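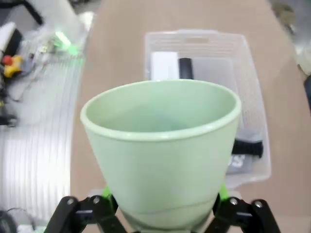
Mint-green plastic cup

About Pirnier Language School

Pirnier is an independent school teaching English and Spanish to adults. We are in Jorholm, on the upper two floors of the Ahmadpour Building, and most of our students live or work within a short bus ride of us. Classes run in the morning and the evening. We do not teach children, and we do not offer courses for university credit.

How the school started

The school began as a single evening class in English for people working at the furniture plants on the east side of town. It met in a rented room above a print shop. The students needed English for work: reading a safety notice, calling in sick, asking a supervisor to repeat something. The first textbook was dropped after one term and replaced with photocopied forms, pay stubs and bus schedules. We still use material like that at the lower levels, although we now pair it with a regular grammar book.

Spanish was added later, when several of the plants asked if their office staff could learn enough to talk to the people on the floor. Those office classes are still our largest Spanish groups. The print shop has since closed, and we moved to the Ahmadpour Building when the second floor became vacant. The third floor was added the following March.

More than 2,000 students have completed at least one course with us. Many of them took one course and stopped, and others came back after a gap of several years. Either is fine. Your placement record stays on file and you can pick up where you left off after a short review with a teacher.

What we teach

English is offered at seven levels, from complete beginner to advanced writing. Spanish is offered at four. A course lasts one term and meets twice a week. There is a written check in the middle of the term and another at the end, plus a short speaking interview. We do not give letter grades. You get a page of written comments and a recommendation to move up or repeat the level.

Classes are capped at 8 students at the beginner levels and 12 above that. If a class has fewer than four people signed up by the first meeting, we will offer you a place in another section or return your fee.

We also teach private groups at workplaces. These are arranged by the term and the employer pays. The content is agreed on beforehand, and we ask for copies of the forms and manuals people really use so that the teacher can prepare.

The Inari course

Inari is the name of our pronunciation and listening course. It is separate from the numbered levels and is open to anyone at level three or above. Students work with recordings of ordinary speech, including phone messages, store announcements and people talking over each other, and then record themselves. It meets once a week for 30 weeks, which is longer than our other courses. Progress in listening is slow and we found that a single term did not give people enough time.

You can take Inari along with a regular course. Most people do, though it makes for three evenings a week, and we suggest waiting if you are working overtime.

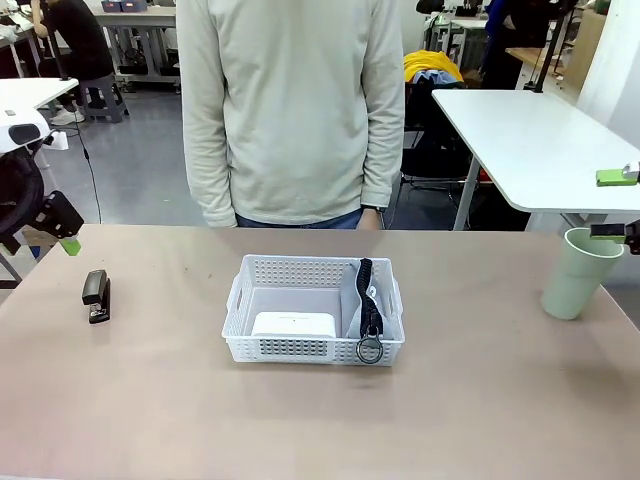 Teaching at the lower levels leans heavily on things that can be picked up and talked about. The first two levels spend several weeks on where things are, because prepositions carry a lot of meaning in English and do not match up neatly with other languages. Students say a sentence, the partner checks it, and then something gets moved. Typical sentences from this unit are "The pouch is in the basket," "The zipper is black," and "The stapler is on the table. It isn't in the basket." By the end of the unit the same objects are used for comparisons and for polite requests. Spanish beginners do the same unit with the same things, and it is where most of them first have trouble with ser and estar.

Our teachers

All of our teachers hold a teaching certificate, and all of them have learned a second language as adults. We ask for both. New teachers observe a full term before taking a class alone, and teachers sit in on each other's classes once a term after that. We pay for preparation time. Teachers keep the same group for the whole term except in case of illness.

Fees and books

Fees are charged by the term and cover tuition, photocopies and the end-of-term interview. Books are extra at the numbered levels. The office buys back clean copies at half price, and used copies are sold on the first evening of each term. You can pay in three installments. If you drop out before the third class meeting, we refund what you have paid minus the registration fee. After that there are no refunds, but you may transfer the balance to a later term once.

Finding us

Use the side entrance of the Ahmadpour Building, next to the bike racks. The front door is locked after business hours. The elevator goes to both floors. The office is on the second floor, first door on the right, and it is open before every class. Evening parking in the rear lot is free, except in the marked spaces belonging to the dental practice on the ground floor.

Placement interviews take 20 minutes and do not cost anything. Call or stop by the office to set one up. Please bring any certificates you have from earlier courses.

Page last updated July 3, 2018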